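Speaker notes: Salt, soak, simmer. Cooking dried beans for a crowd
Lotte Timmermans, Grillmont Library evening talk, March 4, 2025

Slide 1. Title
Wait for people to find chairs. Thank Grillmont for having me back. Say where the restrooms are. The handout is on the back table and has all the times on it, so no need to copy them down.

Slide 2. Why beans
I cooked the lunches at the Preklow school kitchen for 15 years. On bean days we fed 190 people. Most of what I know about beans I learned by getting them wrong at that size. A bad pot at home is one bad supper. A bad pot at Preklow was a lot of kids eating bread.
Ask who cooks dried beans now. Ask who gave up on them. Usually the second group is bigger. Ask one or two of them what went wrong. It will be hard beans, or mush, or no taste.

Slide 3. Old beans
Start with the bag. Dried beans keep for years and stay safe, but they get slower to cook the longer they sit. A bean that has been in the cupboard since your last house may never go soft.
Buy from a store that sells a lot of them. Write the month on the bag. Mine all say November at the moment.
Don't top up a jar of old beans with new ones. They cook at two speeds and you get grit and paste in the same spoonful.
Pass around the two jars here. Let people look while I keep talking.

Slide 4. Sorting
Pour them on a tray, look for stones and shriveled ones, rinse. Two minutes. Tell the Willems story: the Willems bakery next door to Preklow lent us a sack once when our delivery was late, and I skipped the sorting. Chipped tooth, my own.

Slide 5. Soaking
Overnight in plenty of cold water, with salt. A tablespoon of table salt to two quarts. People were taught that salt makes beans tough. It doesn't. Salted soaking water helps the skins soften, and fewer of them split.
In a warm kitchen, soak in the refrigerator. They can start to ferment on the counter.
Short soak for people who forget: bring to a boil, boil two minutes, lid on, heat off, leave an hour.
Lentils and split peas need no soak at all.

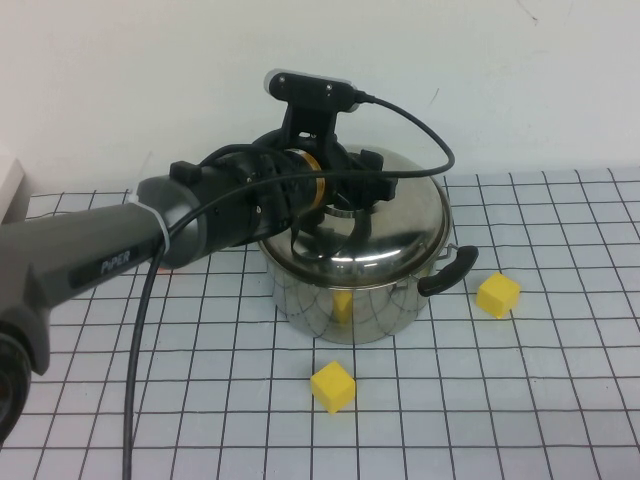

Slide 6. The simmer
Fresh water, an inch or two over the beans. Bring it to a full boil first and then turn it down until you see a bubble here and there. A hard boil the whole way knocks the beans against each other and breaks them up.
Red kidney beans get their own warning. Ten minutes at a real boil before you turn them down, every time. Raw and undercooked kidney beans can make you very sick, and a slow cooker on low may not get hot enough. Boil them on the stove, then move them over. Say this twice.
Lid a little open. Check the water. Top up from the kettle.

Slide 7. Acid
Tomatoes, vinegar, lemon, wine: after the beans are soft. Acid holds the skins firm. Put tomatoes in at the start and you can simmer all afternoon and still be chewing.
Hard tap water does something similar. A pinch of baking soda in the cooking water helps. A pinch only, or they taste of soap.
If time is short, skip the soda part and take it as a question.

Slide 8. When are they done
Taste five, from different parts of the pot. All five soft, they're done. One hard, keep going.
Let them cool in their liquid. They take up salt as they sit and the skins don't dry out and curl.

Slide 9. Scaling up
A bigger pot takes much longer to come to a boil, and longer to cool. Cooling is the part that gets people in trouble. Don't put a deep pot of hot beans in the refrigerator overnight. Spread them in shallow pans first, two inches deep at most, and get them cold quickly.
Stir from the bottom. Use two medium pots if you have them. We had one Garnell kettle at Preklow that scorched on one side and we all knew to stir that side.

Slide 10. Freezing
Freeze in their liquid, in flat bags, a meal to a bag. Leave room at the top. Label them. Black beans and small red beans look the same frozen.

Slide 11. Supper from one bag
Onion and garlic in oil, beans with liquid, mash a few against the side, greens at the end, vinegar at the table. Read the recipe off the handout if there is time. Otherwise go straight to tasting.

Tasting
Two bowls, one soaked with salt and one without. Don't say which is which until everybody has had both. Spoons are in the blue bag. Ask for a show of hands.

Questions likely to come up
Gas: rinsing off the soaking water may help a little. Eating beans more often helps most people more.
Pressure cooker: yes, fine. Never fill it past half with beans, they foam.
Canned: also fine. Rinse them if you want less salt.

Collect the jars before people leave.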